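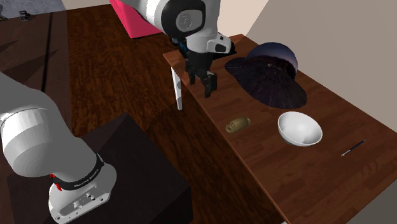
Jarkari Simulation Team

Firkelum 2 is out now, and we're really pleased with it! The new release of our simulation kit lets you build a room, drop in an arm and start practising pick-and-place jobs long before any hardware turns up.

The tabletop rooms have had the most love. In the one shown, a white arm with a two-finger gripper reaches over a long wooden table, with a floppy-brimmed hat, a white bowl and a pen among the things laid out for it. Hats are new this time, and they're a proper challenge (all that brim, and so little to get hold of).

The object library has grown from 885 items to 1134, and there are 436 ready-made room layouts to load as they are or pull apart. Lighting is better too, so polished floors and glossy tabletops look far closer to the real thing.

Anyone with a Firkelum licence can download the update from their account page. The Drindora add-on for mobile bases still needs the older version for now, with a matching release planned for February.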